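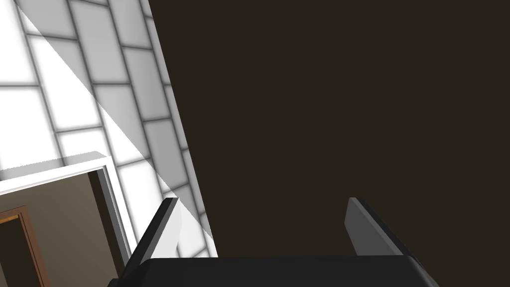 My landlord has agreed to let me paint the kitchen cabinets, on the condition that I never mention it to him again. They are a very dark brown, the kind of brown that eats lamps. I would like them to be a soft gray-green before my mother visits and offers an opinion. The wall next to them is white tile in a brick pattern with gray grout, so I have already been told by two people that I could "just do dark cabinets with white tile, it's classic." It is classic. I also can't find the pepper. What I need to know is whether I really have to sand everything first, or if one of those bonding primers will do the job. The finish is flat, no shine to it at all. I have 17 doors and very little character.
Olga Cantero
Posted 20/05/2025

Patricio Iglesias
Clean first. Everyone skips this and then blames the primer. A kitchen cabinet has a coat of cooking grease on it even if you live on toast, and sanding before you clean just pushes the grease down into the scratches. Use a degreaser, rinse with plain water, let it dry overnight.
Then scuff with 180 or 220 grit. You're only dulling the surface, so a minute or two a door. A flat finish can still be a factory coating, and paint slides off those like an egg. Bonding primer helps a lot, but I'd still scuff. Wipe off the dust, then prime. If brown or yellow stains come through the first coat, switch to a stain-blocking primer before you waste good paint on it.
Number the doors and the hinges. I used masking tape on mine and painted over the tape.

Sơn Diệp
just paint it. life is short

Poul Brøndum
I did "just paint it" in my last apartment and could peel the whole door off in one piece by April. It was quite satisfying, but I did not get my deposit back.
Agree with Patricio on the order. I'd add that gray-green over dark brown will take two coats of primer, maybe three coats of color, and the paint needs a few weeks to harden properly even when it feels dry. Tell your mother to keep her rings off it.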